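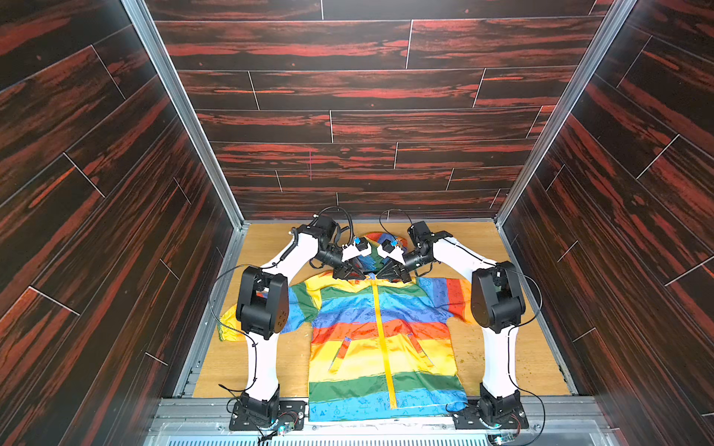 Ticket 3000 – still open on my end. The Gasano label printer drops off the wifi again about a minute into every job, so I only ever get the first few labels of a batch. I sell secondhand kids' clothes through Pondetti, and every listing needs a tag before it can go in the bin. The rainbow-striped zip-up with the hood is listing 129, and its tag came out with half a barcode!

What I've tried so far:
Reset the printer (held the button 8 seconds, like Gillies in support told me).
Moved it next to the router – no change.
Turned off sleep mode in the Hukley app. It switches itself back on after a restart, which seems like a bug to me.
Changed the timeout from 60 to "never". Got one full batch, then it dropped again. 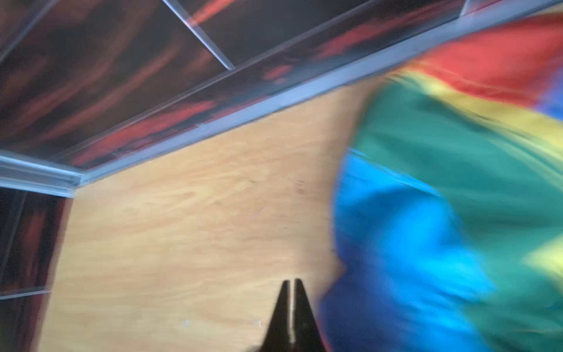 Tabletop, light tan wood.

USB works fine by the way, so I'm limping along with a cable for now. Could someone send me the older firmware? I'm happy to test it tonight.

Leopoldo Ocampo
March 16, 2024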